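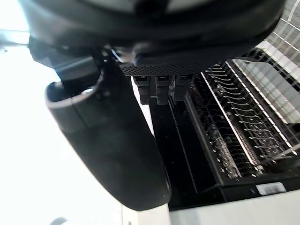
Rénovateur Grulow pour plastiques et caoutchoucs noirs, flacon de 200 ml. Fabriqué par Prurnero, réf. 387. Pour pare-chocs, baguettes, poignées, coques d'outillage, mobilier de jardin. Lait sans silicone, ne graisse pas les mains une fois sec. Finition satinée légère, pas de brillant façon pneu de concession. Sur du noir mat aux formes arrondies, comme sur la photo, regardez d'abord les bords : c'est là que ça tire vers le gris et que la lumière accroche. Commencer par là, petite dose, puis étirer vers le reste. Autour des vis, pinceau fin.

Mode d'emploi
Laver, rincer, laisser sécher à fond. Agiter. Une noisette sur l'éponge (fournie), mouvements croisés. Attendre 11 minutes, essuyer au chiffon microfibre. Deuxième couche possible sur les plastiques très blanchis – essai préalable dans un coin caché. Pas en plein soleil, pas sous 5 degrés.
Ne convient pas : plastiques peints, vitres, plaquettes de frein, semelles de chaussures (ça glisse).

Conditionnement
Flacon 200 ml + éponge. Existe aussi en bidon atelier, sur demande. Le gel Pichon c'est autre chose, plus gras, pour les joints de portière uniquement, ne pas mélangé les deux.

Stock et envoi
Plus de 63 flacons en rayon à Elonstead, retrait au comptoir le matin. Envoi sous deux jours ouvrés. Rupture prévue en décembre pour le bidon, commandez avant.

Question technique, teinte, compatiblité : demandez Nerea Sepúlveda à l'atelier – par mail de préférence, joindre une photo de la pièce et préciser la matière si vous la connaissez.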